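Collach drops the fish fork, and Flelska will never be the same

2 December 2019

Diners at Collach, the long-serving restaurant on the harbour at Flelska, will from this week be expected to eat their entire meal with one fork. Management describes the change as "a simplification". Several regulars have described it in other terms.

Until the end of November, a guest sitting down to the full dinner found four forks waiting: one for the starter, one for fish, one for meat and a small one for pudding, which most people used to get at the olives. The new place setting has a knife, a spoon and a single fork, and the waiter will bring a clean one if you ask. You do have to ask.

Géza Virág, who has run the dining room for long enough to have strong views on where a butter knife should point, said the decision followed a long look at the washing-up. On a busy night the kitchen was cleaning 795 forks, he said, and a good share of those went back into the machine without having touched food.

"People didn't know what they were for," he said. "They would start at the wrong end, notice, go red and then finish the soup with whatever was left. I have watched a man eat a whole sea bream with a pudding fork and nothing on his face but fear."

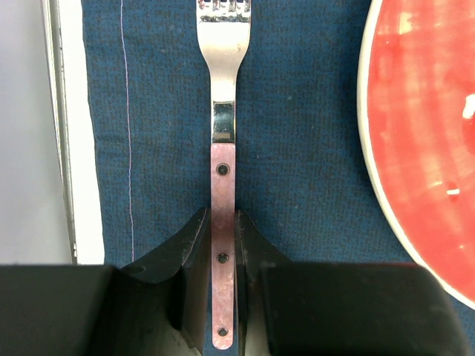 A fork with a pale pink handle on dark blue cloth.

The rule most people half remember, that you start on the outside and work in, is younger than it looks. For a long stretch of European history the fork was considered a bit much. Diners managed with a knife, a spoon and their fingers, and travellers who came home from Italy with a fork in their luggage could expect to be laughed at. It took the Victorians, with money to spend and cousins to impress, to decide that an oyster and a slice of melon could not possibly share a utensil.

By then the makers had caught on. There were forks for sardines, forks for pickles and forks for berries, and households that owned the lot needed somewhere to put them, so the makers sold them a box as well.

Flelska was never quite in that league, but it has kept up appearances. The town's Boros cutlery shop still stocks fish forks in the window and sells, by its own account, up to 62 of them a year. Asked who buys them, the shop said weddings. Asked who uses them, it said it would rather not guess.

Opposition to the Collach plan has been led by Vaida Navickas, a retired piano teacher who has eaten at the same table by the window since the place opened. Her petition, left beside the till of the bakery in Esa Street, had gathered 718 signatures by the end of last month. The town has one restaurant with tablecloths, and it is fair to assume that not every signatory has been inside it.

"It is the thin end of the wedge," she said. "First the fish fork. Then you are eating off a board. I have been to the city and I have seen the boards."

She rejects the suggestion that the extra cutlery put people off. In her view a little fear at dinner does nobody any harm, and it kept the young ones off their phones while they worked out what to pick up next.

Mr Virág has met her twice. The first meeting ended in a firm exchange about cake. The second produced a compromise of sorts: guests who want the old setting can have it on request, provided they ring a day ahead and say so clearly. Mrs Navickas has already booked for most of the winter.

The remaining fish forks are to be sold off from the restaurant's side door, in bundles tied with kitchen string. The first 100 bundles will come with a printed card explaining what the forks are for, which Mr Virág wrote himself after checking with his mother.

Prices have not been announced. The restaurant said the cost of dinner would stay the same, a point the petition raises under its second heading, in capitals.

The soup spoon is under review until spring.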